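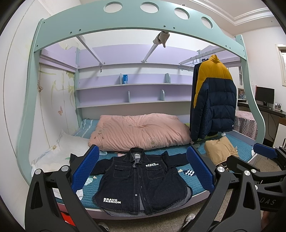

About us

Hello, and thanks for looking us up! I'm Rosário Guerreiro and I run the folding side of Warkholm, which began as a laundry and mending service with 5 of us and one very tired van. We wash, press, mend and fold for families, student houses and a few small guest houses, and these days there are 19 of us on the books.

People mostly ask about the machines, so I'll get to that. In February we started bringing automation into the folding room. Towels and pillowcases came first (flat, square, no arguments), and the machine Fredy Apaza looks after now gets through most of those while he does other things. Shirts are another story. A denim shirt with a collar, a button front and flap pockets can land a hundred different ways, and somebody has to show a machine what to do with each of them. So part of our work now is teaching, which means laying things out, picking them up by the right edge and doing it all again. We do it on beds as well as tables, because that's where people's clothes end up.

What has it changed for us? Fewer sore wrists, for a start. Gunther Hamann did towels for years and has moved over to mending, which he'd been asking for since I met him. Nilton Benavides plans the rounds and trains new starters on the machines. Nobody lost their job over it, and we put that in writing before we bought anything. I was the grumpy one, by the way! I still fold my own shirts by hand at home.

If you'd like to work with us, or just want your sheets done, ring and ask for Kęstutis Siliņa. He'll talk you through prices, collection days and what we can't take (leather, mainly).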